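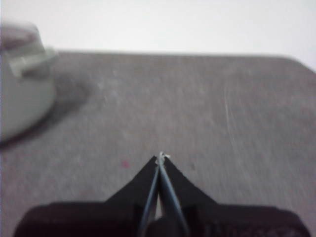
How to cook dried beans in a small electric pot

Got a tiny kitchen, no real stove, or just don't want to heat up the whole place in summer? Beans work fine in one of those countertop electric pots. Slow, cheap, mostly hands off. I do a batch every week or so and freeze half.

What you need

200 grams dried beans (black, pinto, white, whatever)
Water, lots
Salt
Half an onion
A bay leaf or two
Electric pot with a lid and at least a low and a high setting

Don't go over 200 grams in a small pot the first time. They swell up a lot and you'll be mopping.

1. Sort and rinse

Dump them on a plate, pick out stones and anything shriveled. Takes a minute. Rinse till the water isn't cloudy.

2. Soak overnight

Big bowl, cold water, couple of inches over the top. Teaspoon of salt in the soak water. Yes salt. My neighbor Giuliana Lozano swore it made them tough and I beleived her for years. Tried both ways side by side, the salted ones came out creamier and fewer had split skins.

Overnight means 10 hours or so. I've left them 13 and they were fine. Hot kitchen — put the bowl in the fridge.

Forgot to soak? Skip to the bottom.

3. Drain, rinse, into the pot

Fresh water, an inch above the beans. Onion goes in cut side down, then the bay leaf. Keep the whole lot below two thirds of the pot, foam needs room. Check the max line in your manual if there is one.

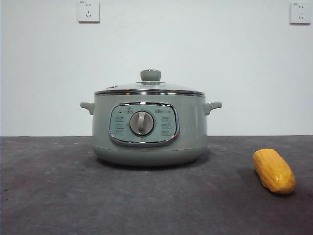

4. Boil hard first

Setting on high, lid off. Once it's really rolling give it 10 minutes. Do not skip this with red kidney beans, they can make you properly sick if they never reach a full boil. If your pot can't get to a full boil, do this part on a hot plate or buy canned kidneys.

Skim the foam if it bugs you. I mostly don't.

5. Turn it down

Low setting, lid on but tilted a bit. You want lazy bubbles. Start checking after 30 minutes for small white beans, longer for black or pinto. Old beans take forever, no fixing that.

Top up with hot water from the kettle if they start poking out. Cold water works, just slows everything down.

6. Test five, not one

Fish out five beans from different spots. All five should squash against the roof of your mouth. One chalky one, keep going.

7. Salt and rest

Turn off, unplug. Salt the liquid till it tastes like good soup, then let them sit in it for half an hour. This is where the flavor gets in so dont rush off with the colander.

Storing

Fridge — four days, in their liquid. Freezer — flat in bags, three months. Label the bags. I have a mystery bag from February in there right now.

No-soak version

Rinse, cover with water by two inches, boil 10 minutes, switch off, lid on, leave an hour. Drain and start again from step 3. Not quite as even but good enough for chili or anything mashed.

Quick notes

No tomato, vinegar or lemon until the beans are soft. Acid keeps the skins hard.

Pinch of baking soda if your water is very hard. A pinch! More than that tastes like soap.

Save the broth. Ilídio Barreto wrote in to say he cooks his rice in it, tried it, he's right.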